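Ristico Wokard Hand-Held Gripper Pair
Two-handed demonstration set for teaching table tasks

The Wokard pair lets an operator record a task with the same jaw geometry the robot will use. One gripper is held in each hand. No arm is needed at the recording station, and the recorded jaw opening and hand path are replayed on any arm fitted with the Wokard end tool.

Each gripper connects by its own cable to the recording computer. Cables should be routed clear of the work surface before a session is started. Cloth tasks such as folding and flattening are best recorded on a foam board fixed to the table, with the cloth laid out square to the operator.
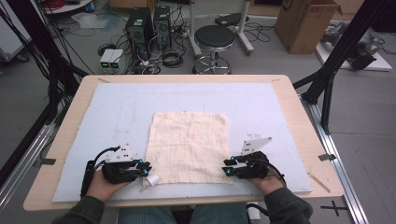
Operator seated with one gripper at each lower corner of a cloth.

Recording is started and stopped from the Fatirlow software, included with the set. Episodes can be trimmed, relabeled or deleted before export. A session holds up to 300 episodes; longer jobs must be split.

Specifications
Grippers per set: 2
Cable length: 3 m
Maximum episode length: 40 s
Connection: wired
Software: Fatirlow, single-seat license

Replacement jaws and cables are sold separately. Jaw calibration must be repeated after any jaw change. Lead time is given with the quote.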